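The Cup Question: an afternoon with a woman who thinks you own the wrong ones

I went to Brendutach expecting to be sold something. The subject was plastic cups, the thin translucent kind you buy in sleeves, and the person I was meeting has spent years telling people how to store them, wash them and use them again. She runs the kitchen supply side of a small rental outfit called Vovach, which sends out tables, trays and drinkware for parties. She asked me to leave her name out of it, on the grounds that her relatives already tease her enough.

My doubts were simple. A cup like that costs next to nothing. Why would anyone write a guide to keeping them?

"Because people buy them over and over," she said. "They have a cabinet full, they can't find them, or they find them and they're crushed. So they go and buy more. I'm not trying to save the planet with a cup. I'm tired of seeing the same sleeve bought three times."

I said that sounded like a problem you could solve with a box.

"It is a box," she said. "You'd be amazed how many people don't have the box."

We sat in the back room, where the shelves run up to the ceiling and each one has a strip of masking tape with a number on it. The one nearest my chair said 406. I asked if there were really that many shelves. There are not. The numbers were left over from an older building, and the people who work there had learned them, so they stayed. It didn't give me much faith in the system, and I told her so.

"The system is that everyone knows where 406 is," she said. "I could call it Roger."

Her first rule is that a cup gets looked at before it goes back in the stack. She wants it on its side, on a plain surface with no pattern, so you can see straight into it. I thought this was fussy. Held up to the window, a cup looks fine to me or it doesn't.

"Against the window you see the window," she said. "Put it down. Look in the opening. If there's a crease in the wall, that's where you find it."

I asked what was so bad about a crease. Plenty of the cups I have at home have been squeezed by somebody and they still hold soda.

"They hold soda until they don't. I won't tell you every creased cup leaks, I'd be lying. But I don't send them to customers. At home, use it for the kids' paint water." 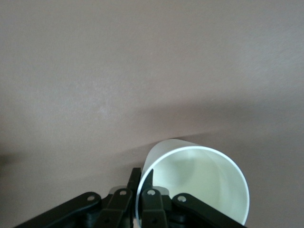
What she looks for

The crease is the easy one. With a frosted cup on its side, even a faint fold shows as a line across the inside. The rim is harder. She runs a thumb around it, slowly, and if anything catches, the cup is out. She had me try it with my eyes shut. I passed two cups she then rejected, and I still can't say I felt what she felt.

Then comes the bottom. There's a ring inside where the base meets the wall, and she says that's where old juice hides. Her answer is a bottle brush and dish soap, and she has no patience for the tablets and sprays people ask her about.

"Somebody told me vinegar. Somebody told me baking soda. Somebody told me both, which is a science fair. Use soap."

And the dishwasher?

"Read the package. If you threw out the package, wash them by hand. I don't know what you bought."

That was the first answer of the day I fully trusted.

The stacking argument

Her strongest opinions are about stacking, and here we disagreed. She keeps no more than 29 cups in a stack. I asked why not 30, and she gave me a look I probably earned. It's the number that fits under her shelf with room for a hand above it. Someone measured, the number went on a card, and now it's policy.

"So it means nothing in my kitchen," I said.

"In your kitchen it's however many fit with room for your hand. You need the hand room. If you have to tip the stack to get it out, you'll squeeze it, and then you've got your crease."

That's sensible, but it's also a long way from the printed sheet Vovach gives its customers, where 29 appears in bold with no explanation at all. When I pointed this out she read the sheet twice and said she would think about it. I wouldn't bet on a new printing.

She also insists the cups go in open end down. I've always done the reverse, so I can grab the top one by the inside. She finds this disgusting.

"Your fingers are where the drink goes. Where people's mouths go. No."

I had no comeback. I've switched.

Does it save anything?

This was what I had really come to ask. Vovach says its methods keep cups in use longer, and I wanted to know how they knew. She pulled out a notebook. Last September they started the month with 3907 cups on the shelves and wrote down every one that was thrown away. The list was short. It was also, I noticed, in the same handwriting all the way down.

"You're the one counting, and you're the one who wants it to work," I said.

"Yes."

"And there's no earlier month to compare it with?"

"No. We weren't writing it down before. Before, we just complained."

I appreciated that. It leaves the claim about where I found it, though: one month, one notebook, nothing to hold it up against. Maybe the cups do last longer. Maybe people are gentler with them when somebody is keeping a list.

She didn't argue. She did say that customers break fewer when the cups arrive clean and clear, and that people crush a cup they think is trash. I can believe it. I can't prove it either, and neither can she.

What she'd have you buy

Nothing, mostly. She has no favorite brand and wouldn't be pushed into naming one. If you own thin plastic cups, she wants you to pull them all out, lay them down one at a time, drop the bad ones in a bag for painting or seedlings, and put the rest in a box with a lid. If you host more than a few times a year, she thinks you should have something heavier, and she admits that Vovach would be pleased to rent it to you.

I asked whether she does all this in her own home.

"I have glasses at home," she said.

When I got back I went through my own cabinet. The good ones are in a shoebox on top of the refrigerator, open end down, and I've already forgotten once that they're up there.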